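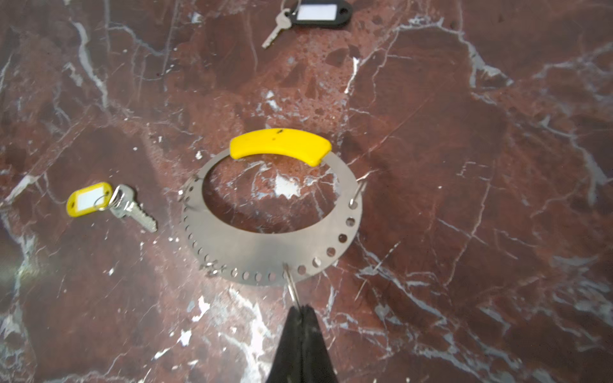
Filed under: Hardware / Key Control / Gallery

Key storage at the Ploltside office was reorganised in October by Ismael Godoy. The loose-key drawer was retired and each set moved to a handheld ring plate.

Ring plate. Stainless steel, crescent pattern, with a yellow plastic handle over the narrow upper band. Holes follow the outer edge, and the larger ones are more widely spaced. Split rings pass through the holes.

Key and tag. Yellow plastic tag with a white label window, blank. Labelling is done in pencil after each key is tried in its lock. Codes run from 2000 upward, colour-matched to the floor plan.

Spare tags are kept in the grey cabinet, 60 to a box.

We use cookies to remember your gallery settings. Accept | Manage preferences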